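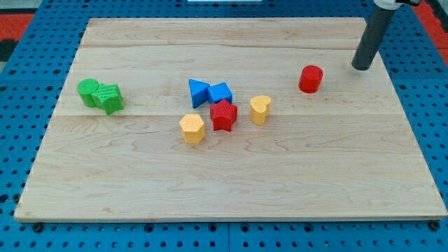

나무판 위의 도형 블록들. 초록, 파랑, 빨강, 노랑.

1/ 오늘은 아이 장난감 정리에 대해서 조금 씁니다. 저는 한국어가 모국어가 아니라서 문장이 어색할 수 있습니다. 천천히 읽어 주시면 감사하겠습니다.

2/ 도형 맞추기 블록을 우리 집에서는 오래 쓰고 있습니다. 4월에 텔라스비라는 작은 중고 가게에서 샀습니다. 값은 기억이 나지 않지만 비싸지 않았습니다. 설명서는 없었습니다.

3/ 저는 이런 블록을 바닥에 놓지 않고 나무판 위에 놓는 것을 좋아합니다. 밝은 색 나무는 블록의 색을 잘 보이게 합니다. 물결 같은 나뭇결도 예쁩니다. 아이도 "여기가 자리"라고 이해하는 것 같습니다.

4/ 별 모양은 제일 어렵습니다. 구멍에 넣을 때 방향을 맞추어야 합니다. 원기둥은 돌려도 괜찮으니까 제 딸은 항상 원기둥을 먼저 잡습니다. 별은 마지막입니다. 가끔 별을 저에게 줍니다. 엄마가 하라는 뜻입니다.

5/ 한국어 단어도 같이 배우고 있습니다. 삼각기둥, 육각기둥, 정육면체. 저에게는 정육면체의 발음이 어렵습니다. 딸은 그냥 "네모"라고 말합니다. 노란 육각기둥은 "벌집"이라고 부릅니다. 저는 이 이름이 더 마음에 듭니다.

6/ 정리하는 방법을 물어보신 분이 계셨습니다. 저는 색으로 나누지 않습니다. 전에는 색으로 나누었는데 시간이 많이 걸렸고, 다음 날 아침에는 다시 다 섞였습니다. 지금은 천 주머니 2개만 씁니다. 하나는 블록, 하나는 나머지 전부입니다.

7/ 씻는 것은 미지근한 물과 부드러운 칫솔로 합니다. 표면에 줄무늬 같은 결이 있는 블록은 그 사이에 먼지가 들어갑니다. 마른 수건 위에 놓고 하룻밤 말립니다. 저는 드라이기를 쓰지 않습니다. 플라스틱이 변할까 봐 걱정이 됩니다.

8/ 나무판은 물에 담그지 마십시오. 저는 한 번 담갔고, 그 판은 휘었습니다. 지금은 꼭 짠 행주로 닦고 바로 마른 천으로 한 번 더 닦습니다.

9/ 질문이 하나 있습니다. 딸이 곧 3살이 됩니다. 다음에는 어떤 장난감이 좋을까요? 원드스테드의 나무 퍼즐을 보았는데 조각이 12개입니다. 조금 많은 것 같기도 합니다. 써 보신 분이 계시면 댓글로 알려 주세요.

10/ 그리고 4번 글에서 "항상"이라고 썼는데, 어제는 별을 먼저 잡았습니다. 그래서 "거의 항상"으로 읽어 주세요.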